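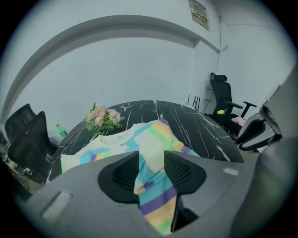
Photo: Trinh Khổng / Gresdale office

Ticket 732
Subject: Striped top keeps sliding off the round table during folding
Category: Small room / furniture and linens
Opened by: Trinh Khổng
Status: Solved, left open for comments

Trinh Khổng, 9:10 am
Hi all! I've taken over the folding station in the small white room and I love it in there, but I need help with one thing. The pastel striped top (white, yellow, light blue, mint, purple - my favorite thing in the whole bin) will not stay on the round table. I lay it out, smooth the near side, reach over for the far side, and by then the near side has gone over the rim and is pulling the rest down with it. The black marble-look top is gorgeous but very slick.

The towels from the same bin behave fine. So does the gray hoodie. It's only the striped one and, now and then, the thin pillowcases.

What I've tried so far:
Turning the top so the stripes run the other way. No change.
Folding it in half in the air first, then laying it down. Better, but the halves don't line up and the stripes come out crooked, which drives me up the wall.
Moving the flowers on top of the far end as a weight. Worked for one fold, then the bouquet tipped. The flowers are artificial so no harm done, but please don't copy me.

Isen desk, 9:42 am
Thanks for the great notes, Trinh! Few quick ones for you:
1. Was anything sprayed on the table this morning? The furniture polish under the sink leaves a film.
2. Where on the table are you starting? Near edge or middle?
3. Are the flowers and the green bottle on there the whole time?

Trinh Khổng, 9:58 am
1. Yes!! I gave it a good going-over with the polish when I came in. It looked so nice.
2. Near edge, so I don't have to lean.
3. Yes, both live on the left. I fold around them.

Isen desk, 10:15 am
OK, that's very helpful. Please wipe the top with a barely damp cloth, then dry it with a towel, and skip the polish for now. The Brander spray in particular is meant for shelves and things nobody works on. Then try the striped top again from the same spot and tell us if it creeps as fast as before. One change at a time so we know which one did it.

Trinh Khổng, 10:50 am
Wiped and dried. Definitely slower! Before, it went as soon as I let go. Now I can get one sleeve in before it starts to move. It still goes over the edge in the end, and always on my side.

Isen desk, 11:05 am
Progress! So the polish was part of it. The rest sounds like the round edge. On a square table the whole hem rests on the top. On a round one, if you start close to the rim, the middle of the hem is on the table and there's a lot of fabric hanging with nothing under it. Thin knit is heavy enough to drag itself off once enough of it hangs.

Next try:
Move the bouquet and the bottle off the table. They take up the part you need.
Lay the top down with the collar pointing away from you and the hem well in from the rim.
Fold both sides in before you touch the length.
Fold the hem up toward the collar last.

Trinh Khổng, 11:31 am
Oh this is SO much better. The flowers are on the windowsill next door for now and the bottle is on the shelf. With the whole table free, the top fits with room to spare, and nothing slid. I did it 7 times in a row to be sure (I may have been enjoying myself). The stripes line up all the way across now, purple on purple, and it stacks flat.

Still a bit of trouble with the thin pillowcases. They don't fall, they just skate around when I smooth them.

Isen desk, 11:44 am
For those, put a dish towel down first and fold on top of that. Nông at the linen counter in Gresdale uses a cotton table runner for the same thing and swears by it. There should be a spare in the drawer with the labels.

Trinh Khổng, 1:20 pm
Found the runner! It's a little long, so I doubled it over. Pillowcases are done and so is the rest of the bin. I put the runner away when I was finished and brought the flowers back, a bit closer to the middle this time so the chairs don't bump them.

One request: could we get a label on the polish saying not to use it on the round table? I'd hate for the next person to go through this on a nice October morning like I did.

Isen desk, 1:36 pm
Label is printed and on the can. I've also linked this to ticket 289, which was the same complaint about scarves and never got an answer. Leaving this one open for 3 days in case the sliding comes back after the next cleaning.

Trinh Khổng, 4:05 pm
Did the scarves from 289 while I was at it. Fringe toward the middle of the table works best, ends folded in first. No slipping!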